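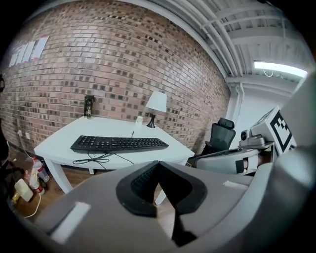 December 2018

Lane model notebook, Nastow to Brerville

Picked up again from the last entry. The reject counts on the Brerville lane still looked too high, so I pulled the raw tender log and went through it by hand. 2236 tenders in the file. The old script was treating a re-tender to the second carrier as a new load. If Unnithan turned a load down and Grornach took it an hour later, we had one reject, one accept and two loads. The volume line was going up every time the carriers got picky.

Changed the script to group on shipper reference plus pickup date. Re-ran it. 138 loads had been counted more than once. Most are dry van. The reefer side is nearly clean, probably because those get booked by phone and only keyed in after someone says yes.

Kept the old output in the folder marked "before" so the two can be compared. Please don't overwrite it.

Still wrong: loads where the pickup date moved. Those get a new key and show up twice. Tried matching on reference alone, but the Nastow yard reuses reference numbers after 200, so that makes a mess of a different kind. Next try will be reference plus a window on the date, a few days either side. Need to check how short the reuse cycle gets when the yard is busy.

Contract and spot are still mixed in one column. Split them before anyone plots this. The spot rows have no fuel surcharge filled in, and the average rate comes out low if they are left together.

Holiday weeks: left them in, flagged with an H. I don't want to smooth them yet. Last time we used a moving average across a short week, the dip got spread over the days after it and we spent a morning looking for a drop in freight that hadn't happened.

Spot check on 10 loads against the paper bills. All matched except one where the weight was in the pallet column. Fixed in the sheet, not in the source. Grornach needs to be told, it's their export.

To do:
date window match
split contract and spot
ask Unnithan what reject code 7 means now, they changed the list
rerun Brerville, then the return lane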